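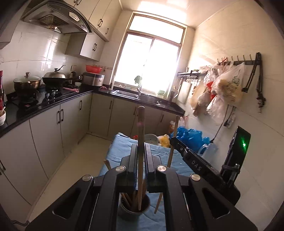 Search the magazine Search Enter keywords

The Quiet Business of Looking After Chopsticks

My grandmother kept hers in a jam jar by the stove, and for most of my life so did I, until the afternoon I tipped the jar out and found that the bottom inch of every pair had gone gray. I was ashamed, a little, and I telephoned Rangi Tuhiwai, who ran a noodle counter in Domosbridge for 20 years and has opinions on the matter (he has opinions on most things, bless him, and will share them while you eat).

"You wash them and then you stand them in a puddle," he said. "What did you think would happen?"

Wooden chopsticks are wonderfully forgiving things to eat with, light and warm in the hand and kind to a slippery noodle, but they do drink. Rangi washes his by the fistful, rolling them between his palms under the tap, and lays them on a folded towel overnight before they go anywhere near a holder. In his busiest August he had 200 pairs drying at once, on every shelf and sill he owned!

The holder matters too. A plain cylinder is a fine shape, heavy enough at the foot that it won't go over when you pull one out in a hurry, and it will take a whole bundle. Resist packing it so tight that no air gets down the middle. I bought mine at the kitchen shop in Hollis, set it on a cloth on a small table, and found that supper went faster with everyone reaching in for themselves.

Then there is the sorting, which I have come to love. Tip the lot out, match the lengths, run a thumb down each one for splinters. The long ones are cooking chopsticks and belong by the wok. The odd short one is good for stirring tea, or for staking a seedling on the windowsill, and Rangi says he has never thrown one out that didn't deserve it.

Related stories
A Lid for Every Pot
Soup Weather in Gritmont
The Flulley Market Before Breakfast
Small Kitchens, Big Sinks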